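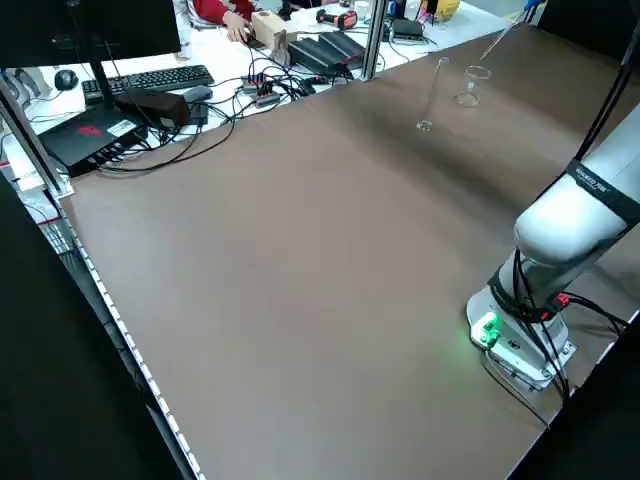
I have spent a good part of my working life being told that a green light means all is well, and I'd like to argue, as kindly as I can, that we should stop believing it.

In April a two-arm bench at our Lakcombe lab dropped a beaker. No one was hurt, and the beaker was a cheap one, so you may wonder why I'm still going on about it. The trouble is what the log said. It recorded run 1486 as a success: object gripped, object lifted, object placed. The arm had opened its fingers a moment early, the glass had gone over the side, and the software carried on with great confidence, pouring nothing into nothing for almost 98 seconds before Morag Menzies looked up from her desk and hit the stop.
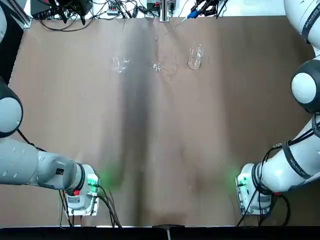
Morag was cross with herself, and I told her she had no reason to be. She was answering mail a few feet away, as anyone would, with both arms showing green the whole time. A status light on a robot arm tells you the arm has power and is content with itself. It has no opinion on the glass, or on whether there is a person's hand where the glass used to be – and that second part is what kept me awake!

Clear glass is a mean test for a machine, I'll grant that. I lose my own reading glasses on a plain brown table (ask my family), so I can't be too hard on a camera that can't find a beaker. What I can be hard on is a machine that doesn't see the thing and says it did. Siwan Voyle, who looks after the benches at our Skostwood site, went back through 3029 old runs after our accident and found 2 more like it, both marked as fine. She had the good sense to be bothered by that, small as it sounds. 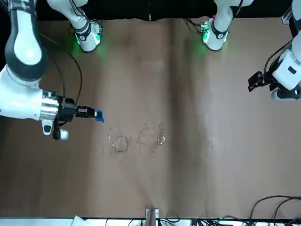

My proposal is a dull one. Let the gripper check its own finger gap after every lift, and if the gap says the fingers have closed on air, let the arm stop where it is and wait for someone to come over. Our friends at Istel think this will slow the work down with false alarms, and they're right, it will. Swanson, my old boss, used to let us shut down a whole line over a funny smell, and I never once heard him complain about the lost hour.

I'd also like the lights to go amber whenever the arm is unsure of what it's holding. Morag has taped a note saying as much to her monitor, and I hope whoever orders the next pair of arms will stop by and read it.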